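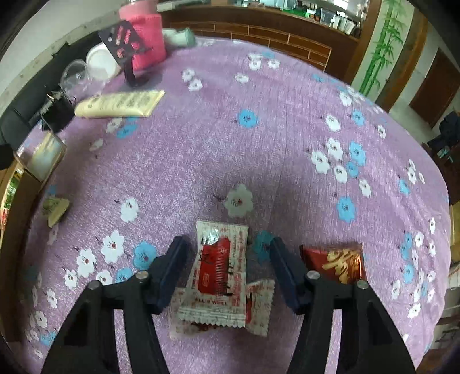 Berkaseck, 10/5/24

Faline Guest House: Dining Room and Breakfast Service Inspection

Type of visit: routine, unannounced
Last visit: September
Area covered: dining room, serving pantry, dry store, rear hallway
Rating key: S = satisfactory, A = attention needed, U = unsatisfactory, N/A = does not apply

1. Tables and linens

1.1 Tables stable, no rocking under hand load: S
1.2 Tablecloths clear of the floor and walking routes: A
Comment: The long cloth on the window table reaches the floor on the aisle side. Shorten it or clip it. Cloths on the round tables hang at an acceptable length.
1.3 Cloths free of tears and burn marks: S
1.4 Clean linens stored off the floor in a closed cabinet: S
1.5 Soiled linens kept apart from clean: A
Comment: Soiled napkins were in an open bag beside the clean stack. Use a bin with a lid. Same finding as in September.

2. Single-serve packets and table items

2.1 Packets sealed, outer wrap intact: S
2.2 Packets within date: A
Comment: Sugar, tea and crackers in date. One box of jam portions in the pantry was past its date and was discarded during the visit. Stock rotation is not being recorded.
2.3 Opened or damaged packets removed between sittings: S
2.4 Allergen information available for wrapped items: A
Comment: The outer cartons carry the allergen statement, but these are thrown out once the packets are put in the dispensers. Keep the carton panel or a copy in the allergen binder.
2.5 Salt and pepper shakers on a cleaning schedule: S

3. Cold holding

3.1 Display refrigerator at 41 °F or below: S
3.2 Thermometer present and readable: S
3.3 Temperature log complete: A
Comment: Entries missing for 2 mornings. The form has a line for a reason and it was left blank both times.
3.4 Milk pitchers on ice or returned to cold holding between refills: S
3.5 Door gasket clean and sealing: A
Comment: Gasket split at the lower hinge corner. It still closes. Order a replacement; the unit label in the equipment folder is for the old refrigerator and should be updated first.

4. Hot drinks station

4.1 Urn on a level surface, set back from the counter edge: S
4.2 Cord routed behind the counter: S
4.3 "Hot" label visible to guests: U
Comment: Label missing. A new one was supplied after the September visit and was found in the pantry drawer. Apply before the next breakfast service.
4.4 Drip tray emptied and clean: S
4.5 Descaling record: S
4.6 Cups stored inverted or covered: S

5. Floors, exits and lighting

5.1 Dining room temperature comfortable for service: S
Comment: 68 °F at the wall thermostat.
5.2 Main exit route clear: S
5.3 Rear hallway clear: U
Comment: Folding chairs stacked along the left wall reduce the usable width by roughly a third. Move them to the outside store. The hallway is an exit route and is not to be used for storage between events.
5.4 Exit sign lit: S
5.5 Emergency light test: S
Comment: Held for the full test period. Unit tag 921.
5.6 Floor mats flat, edges not curling: A
Comment: The mat at the patio door is lifting at one corner. Tape is not an acceptable repair.
5.7 Wet floor sign available: S

6. Fire and first aid

6.1 Extinguisher in place, gauge in range: S
6.2 Extinguisher tag current: S
6.3 Fire blanket in serving pantry: S
6.4 Smoke detector test: S
6.5 First aid kit stocked: A
Comment: Burn dressings used and not replaced. Adhesive bandages are adequate. The contents list inside the lid does not match the list in the binder.
6.6 Incident book available: S
Comment: One entry since the last visit, a minor scald at the drinks station. See 4.3.

7. Pest control and waste

7.1 Contractor reports on file (Trisness): S
7.2 Bait stations numbered and shown on plan: A
Comment: The station behind the dry store was moved and the plan not updated. Ask Trisness for a revised plan at the next service.
7.3 No signs of activity: S
7.4 Food waste bin lidded and emptied after service: S
7.5 Dry goods in sealed containers: S
Comment: Flour and oats from Lưu now arrive in smaller sacks and are emptied into bins on delivery. The bins need the delivery date as well as the product name.

8. Cleaning chemicals

8.1 Stored below and away from food: S
8.2 Original labels or correct secondary labels: A
Comment: One spray bottle in the pantry with a faded label. Contents could not be confirmed. Discarded.
8.3 Safety data sheets available: S
8.4 Sanitizer test strips in date: S

Actions

Before next service: 4.3, 5.3
Within 8 days: 1.2, 1.5, 2.4, 5.6, 6.5
By next routine visit: 2.2, 3.3, 3.5, 7.2, and the bin dates noted under 7.5
Closed during visit: 8.2

Item 1.5 will be marked U if found again. Evidence for 4.3 and 5.3 may be sent to the inspection office by email. The remaining items will be checked in person. The patio was not inspected on this visit and keeps its September rating.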